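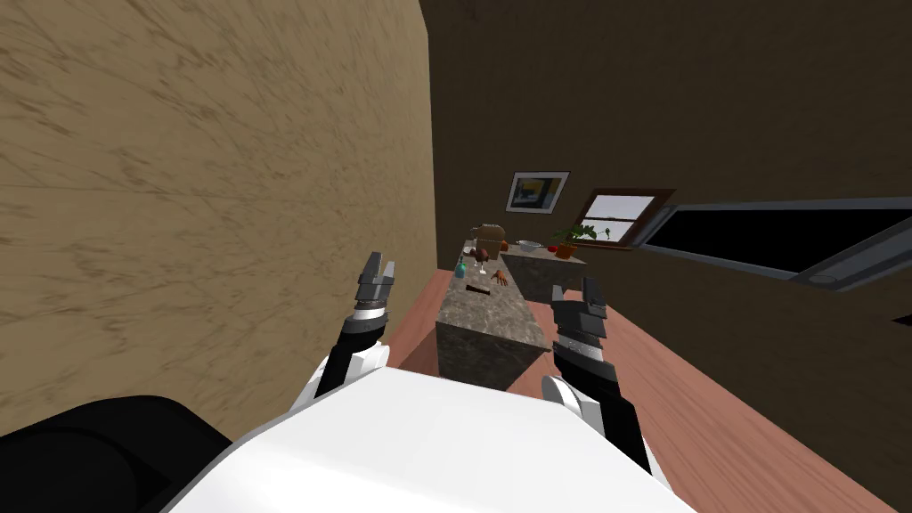

Handout 5: How to Read a Product Sheet
June. Notes prepared by the course instructor, Buying Automation, evening section

Bring this one to the next two sessions. You'll be marking it up.

Our product for the unit is the Flallow kitchen package from Ilano. Flallow is sold as a "complete home manipulation kit." When you see the word complete in a product sheet, turn to the page that lists what is sold separately. In this case it's the longest page in the packet.

1. What is on offer

The base package is software. You get a simulator, a set of kitchen layouts, a library of household objects, and a license to train a two-armed robot inside all of it. The robot itself is extra, and it comes from a different firm, Jiang, which has its own sheet, its own warranty, and its own idea of what a business day is.

Ilano lists 1000 objects in the library and 70 kitchen layouts. Both numbers are fine. Neither tells you how many of those objects the robot can pick up. I wrote to ask and was sent a second copy of the sheet.

2. What the simulator is good for

More than I expected, I'll admit. You can start a run, let it go badly, and start again without buying a new counter. The head view gives you both grippers and the work surface at once, and after an hour of it you begin to have opinions about reach. An apple-sized thing close to the island's edge is one problem. A paper bag at the far end is another, and it's mostly a driving problem, whatever the arm brochure says.

The object choice leans toward the cheerful. Fruit, small bottles, potted plants, and for some reason shellfish. If your client's kitchen runs to wet dish towels and a drawer that sticks, ask whether those are in the library. Write the answer down with the name of the person who gave it.

The head view also tilts when the head tilts, as it should. A student last term filed this as a defect. Ilano's support desk thanked them for it and closed the ticket as "working," and it's the fastest reply anyone in this course has had from them.

3. What the simulator won't tell you

How hard a real gripper squeezes a real tomato. The sheet says contact is "physically accurate." Underline that and write "compared with what?" in the margin.

How loud the thing is. Simulated robots are wonderfully quiet.

How long it takes to set up in a home. Ilano's figure is under one working day. Brernmont, the reseller we'll use for the pricing exercise, says to set aside a week, and Brernmont is the one that has to drive out there.

4. Words to watch

"Up to." As in up to 200 tasks. One is also up to 200.

"Supports." The software supports the Jiang gripper in the sense that I support the local orchestra. Find out if it has been tested, on which version, and by whom.

"Household-ready." I have no idea. If your group works out what this means, you get the extra credit.

"Success rate." Always ask what counted. In the demo notes, lifting a bottle and then dropping it on the correct counter is scored as a placement. My kids would like that rule at home.

5. Costs, in the order you'll discover them

License, per seat, per year. Then the layout editor, which you'll want as soon as you notice that none of the stock kitchens is your kitchen. Then support, in two levels, the lower of which is a web form. Then the robot. Training for staff is free for the first session, and nearly every buyer we surveyed in class last term needed a second.

6. For next session

Pick one claim from the Flallow sheet and write a half page on how you'd check it with the trial license alone. Skip the price claims, we do those with the Brernmont quote. Half a page means half a page. Last term I got eleven-point type and no margins.

Groups stay the same. If you missed the lab hour, the trial machine is free after 6 p.m. Please log out when you leave, the license counts you as a second customer if you don't.

Recent handouts
Handout 4: Warranties and the Word "Reasonable"
Handout 3: Who Pays When the Arm Stops
Handout 2: Sitting Through a Demo
Handout 1: Course Rules, Grading, Parking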